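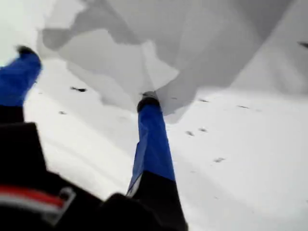
Choosing a monitor for a home desk

01/10/2019

Most people replace a monitor only when the old one dies, and the one they buy tends to be whatever is on the shelf that afternoon. Screens last a long time. The one on the desk where this was written is seven years old and has outlived two computers.

Size is the first thing shoppers look at, and it matters less than how far away you sit. On a shallow desk, a 23-inch screen fills enough of your view that you rarely turn your head. Go larger and you want a deeper desk, or an arm that lets you push the panel back against the wall. Measure before you order. Stands are often deeper than they look in the store listing, and some take up space you were counting on for a keyboard.

Irnia, which sells mostly to offices, ships its screens with a flat square foot that sits under a notebook. Vedberg uses a wide V-shaped stand that looks good and gets in the way. Both can be removed, and both panels take a standard wall or arm mount.

Resolution comes next. Full HD is fine at 23 inches for email, spreadsheets and video. If you edit photos or keep two documents open side by side, the step up to QHD is worth paying for. Text is sharper and there is more room. Check that your laptop can drive it, though. Older HDMI ports will sometimes run a higher resolution at a slow refresh rate, and the mouse pointer starts to feel sticky.

We used a Castillo panel and a Skorel panel for 14 days each, at the same desk with the same laptop. The Castillo has the better colour out of the box. Greys look grey, and it needed no adjustment beyond turning down the brightness, which is set far too high for a room at night. The Skorel was $50 cheaper and a little blue until we changed the colour temperature in the menu. After that it was hard to fault, apart from the buttons -- they are on the underside, unlabelled, and the power button is next to the one you want.

Neither has speakers worth using. The Castillo has a headphone jack at the back, and the Skorel has none.

Prices usually move in December, when stores clear older models. If your current screen still works, waiting costs you nothing. If it doesn't, the Skorel is the one we would buy, and the savings will go most of the way to a decent arm.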